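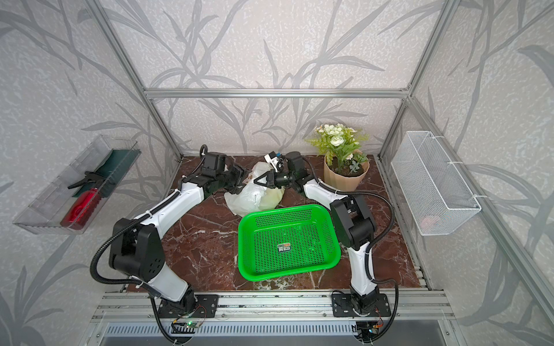
Hunddale council wants to charge for parking on Sundays, and says the town centre will be busier as a result. Shopkeepers would like to know how.

The plan, published on 2022-05-07, would add 20 pence to the hourly rate in all four council car parks and end free Sundays from January. A report to councillors claims the change will "encourage turnover of spaces" and bring more shoppers to the high street. It gives no figures for how many shoppers come now.

What it does offer is a survey. The council says most people who replied were content with the idea, but only 687 forms came back, and the question asked whether drivers would support "fair charges to keep our town moving". It did not mention Sundays.

Sakda Suwannarat runs the Petchrat cafe, opposite the Mill Lane car park. "Sunday is my best day and it's free to park. I'd want to see some proof before they touch it," he said.

The report was written by Paradov, a consultancy that was also paid to look at parking in 2019. Its advice then was to keep Sundays free.

Chaiwat Panyasiri, who speaks for the traders' group, said 300 people had signed a petition in the first week. He expects 2,000 by the time councillors vote – a hopeful number, given that the last petition, over the market toilets, stalled well short of that.

The council said no final decision had been made. The new ticket machines have already been ordered.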